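The Small Breakfast Table

For most of last winter I ate breakfast standing up. The kitchen in our building on Palma Street has a counter, a stove and a window, and for a long time the counter did everything. Mail landed on it. So did keys, library books, a bag of onions and whatever was drying. Toast got eaten over the sink.

In March I bought a plain table with a pale top from Brellach, a secondhand furniture store on the edge of Edmont, and gave it one job. Breakfast gets made there and eaten there. Since then I have talked to a number of people who have done the same, in apartments and in houses with plenty of room. They disagree about nearly everything, starting with the toaster.

A toaster is the one thing on a breakfast table that can't go wherever you like. It has a cord, and the cord decides. The tables that work best are set close to an outlet, with the toaster on the same side as the plug, so that the cord runs off the edge without crossing the place where somebody is going to put a cup. One couple I visited had theirs on the far side for 9 years. They stepped over the cord every morning and argued about it on weekends. Moving the toaster took them less than a minute.

Two slots are enough for most households. A four-slot model is faster when there are children waiting, but it takes up the space of two plates, and on a small table that's a lot. Whichever you own, leave the space over it open. Toasters don't belong under a shelf or up against a curtain, and the maker's booklet will tell you how much room yours needs. Unplug it and let it cool before you empty the crumb tray. I do mine when I take out the trash, and it never gets bad enough to smell.

The towel is a smaller question, but people have strong feelings about it. Cotton looks nicer. Microfiber picks up crumbs better, and it dries quickly if you hang it open. I keep one on the table folded flat, within reach, for drips and for wiping down afterward. It stays clear of the toaster.

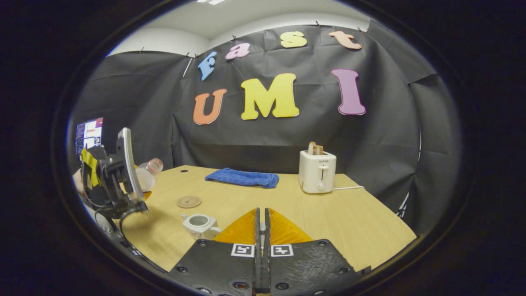 Then there is the pot. I grew up with a big brown teapot that served the whole family and went cold before anyone had a second cup. A small one makes more sense for one or two people. You fill it, you drink it, and if you want more you fill it again. The small ones are also easier to wash, provided your hand fits inside. If it doesn't, a bottle brush will do. Skip the soap if you drink the same tea every day, or don't skip it - tea drinkers will never settle this and I have stopped asking.

A hot pot needs something under it. Cork is cheap and light and it doesn't scratch the table. The printed ones fade with use, and mine has gone blank in the center where the pot sits. Tile works too, though it makes a noise when you set it down, and at six in the morning in a building with thin walls you hear that. Felt stains. I tried a folded napkin for a while and ended up with a pale ring on the wood, which I have since mostly rubbed out with oil.

The woman who runs the Drodura, a breakfast place with 4 tables and a line outside it, told me she serves 3,000 pots of tea in a year and buys her coasters in packs of 30. They get lost, or they go home in people's coat pockets. She keeps the settings very bare. Each table gets a pot, a cup, a plate and a knife, and the butter comes out when the toast does. She used to put out flowers and sugar and a little stand with the menu in it, and the staff spent the morning moving things out of the way to set down food.

I took that home with me. The sugar bowl went back in the cupboard, and the jam comes out of the refrigerator one jar at a time. Bread lives in a box on the counter, where the mail used to pile up. The mail has a basket by the door now, and about half of it makes it that far.

Keeping the table clear at night is the hard part. It's a flat surface, and people put things on flat surfaces. What works for us is setting it up before bed, with the pot on its coaster and the towel folded. Once it looks ready for breakfast, my husband won't drop his bag on it. He puts it on the chair instead, so in the morning I move the bag and sit down.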